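ヤギのチーズ小屋「ジンデメント」助成事業 中間のご報告
2023年2月8日

デスターの皆さま、いつもお世話になっております。前回の報告が12月でしたので、そこから先の話をまとめてお送りします。長くなりそうなので、お茶でも用意して読んでください(私もいま飲みながら書いています)。 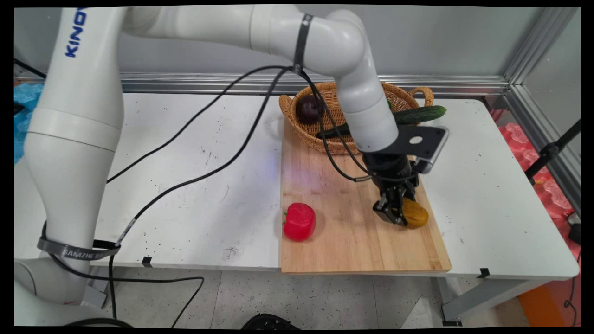 まず熟成庫から。前回「湿度が落ち着かない」と泣きごとを書きましたが、おかげさまでだいぶ良くなりました。犯人は北側の扉のパッキンでした。外気が入るたびに庫内が乾いて、チーズの皮がひび割れていたんです。助成金の設備費でパッキンを総取り替えして、ついでに扉の前に厚手のカーテンも下げました。カーテンは計画書にない出費ですが、消耗品費の枠に収まっています。領収書は別便に入れました。

作った量は、1月末までの累計で873個です。小さな円盤型のものを主に作っていて、このうち663個が出荷済み、残りは熟成中か、味見と検査に回した分、それから失敗作です。失敗作の話もちゃんと書きますね。年明けに仕込んだ一回分が、まるごと苦くなりました。塩を控えめにしてみたのが裏目に出たようで、食べられないわけではないけれど売り物にはできません。塩の量は元に戻して、次の仕込みからは問題なしです。欲を出すとろくなことがないなあと反省しています。

乳のほうは、冬なのでやっぱり少ないです。いま搾っているのは15頭で、残りは春のお産を控えて乾乳に入っています。寒さのわりにみんなよく食べて、毛づやもいいですよ! 干し草は値上がりが続いていて、予算の見込みより高くつきました。秋にまとめ買いした分で3月までは足ります。ただ、その先はちょっと心配です。近くの休耕地を借りて自分たちで牧草を作れないか、地主さんに相談し始めたところで、返事はまだいただいていません。

販売は、思っていたより楽しくなってきました。町の食料品店「ディロ」が棚を増やしてくれて、いまは燻製と灰まぶしの二種類を置いてもらっています。燻製のほうが先に売れると踏んでいたのに、灰まぶしばかり注文が来るんです。見た目が地味だから後回しにしていたのに、わからないものですね。それで灰まぶしの仕込みを増やしました。レストラン「マンスール」からは、デザート用にもっと若いチーズがほしいと言われて、試作を三回持っていきました。三回目でようやく「これなら」と言ってもらえたので、春のメニューに間に合わせたいと思っています。

講習会も報告しておきます。12月に一度開いて、参加者は20人でした。定員いっぱいです。午前中に凝乳を切るところまでやって、昼ごはんをはさんで型詰め、という流れにしたのですが、昼が長引いて(スープをおかわりする方が続出しまして)、最後の片づけがばたばたになりました。次回は型詰めを先に見てもらってから昼にします。アンケートには「塩の話をもっと聞きたかった」という声がいくつかあって、苦いチーズを作ったばかりの身には耳が痛いです。次はその失敗作も持っていって、食べ比べてもらおうかな。

お金の話を少しだけ。設備費はほぼ計画どおりで、光熱費が足を出しています。熟成庫の加湿器を一日中回しているせいもありますし、単純に電気代が上がりました。いまのところ、講習会の材料費で余った分を光熱費に回せば収まる計算です。費目の振り替えに申請が必要でしたら、様式を送っていただけますか。前に教わった気がするのに、どこにしまったか見つからなくて……すみません。

春までの予定は、お産の準備、マンスール向けの若いチーズの本仕込み、それから二回目の講習会です。ラベルの刷り直しもあります。いまのラベルは冷蔵庫の湿気で端がめくれてくるので、耐水の紙で見積もりを取っています。ディロの店長さんからは「字をもう少し大きく」とも言われているので、一緒に直してしまうつもりです。

見学はいつでもどうぞ。お産が始まると夜中も小屋に詰めていて、電話に出られないことが増えます。お急ぎの用件はメールでお願いします。休耕地の件は、返事が来たらすぐお知らせします。

ジンデメント チーズ製造担当より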